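Speaker notes – "Do we need another productivity study?"
Ronja Skjelbred, 12th August

Slide 1. Wait for the room to settle. Skip the joke about the coffee.

Slide 2. The claim everyone quotes: people who clear their desk get 20 percent more done. Ask who has heard it. Ask who has read the paper. Pause.

Slide 3. I went looking for the paper. Ridasis cites Mabuza, Mabuza cites a newsletter, the newsletter cites Ridasis. Let them follow the arrows. Don't rush this one.

Slide 4. Closest thing I found to real data: a survey of 1018 office workers who rated their own output. Self-rated! The tidy ones thought well of themselves. So did most of the messy ones.

Slide 5. Pictures, leave them up while I talk about objects. A tray on a pale tabletop, then a brown wooden stick. Are these clutter? Depends who you ask, and the survey never defined the word.

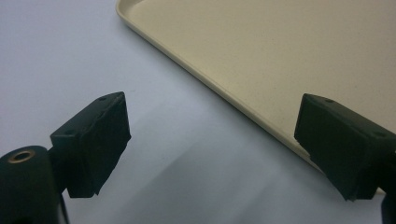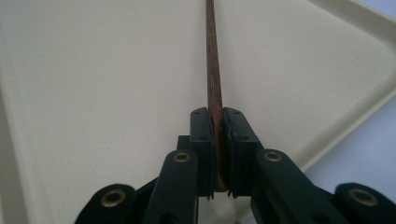
Photos: Emiliano Robles

Slide 6. Noemí Tapia's objection, and it's a fair one – plenty of people feel calmer with less stuff in view. Fine. Feeling calmer is worth having. It is a different claim from the one on slide 2.

Slide 7. The Arura trial. 70 people signed up, five weeks, no comparison group. They bought everyone new shelves and then asked if the shelves helped. Read the question aloud, slowly.

Slide 8. What would change my mind: random assignment, output measured by someone else, and a follow-up after the novelty wears off. Jacinto will ask about cost. Send him to the handout, page 5.

Questions. If short on time, drop slide 7 and take Refugio's first.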